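The stop button worked perfectly

Our arms at Grullalham went on moving for 26 seconds after Prultov's software reported them stopped. The log was very pleased with itself.
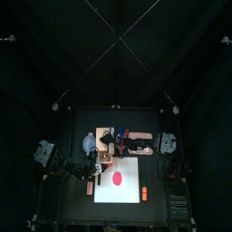 Marjorie Wragg reckons the software is fine and we should label the button better. I'd sooner have a button that cuts the power.

The arms work a hand's width from the cups and bowls, and from whoever leans in to tidy.

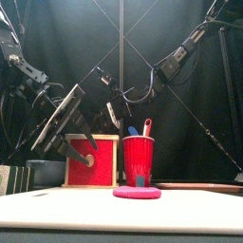
Two signals, one lie

"Stopped" meant the message had been sent. My kids use the word the same way about homework.
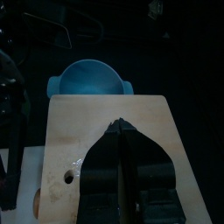 By Clive Crabtree
Opinion | February

Prultov has offered us a new colour for the warning.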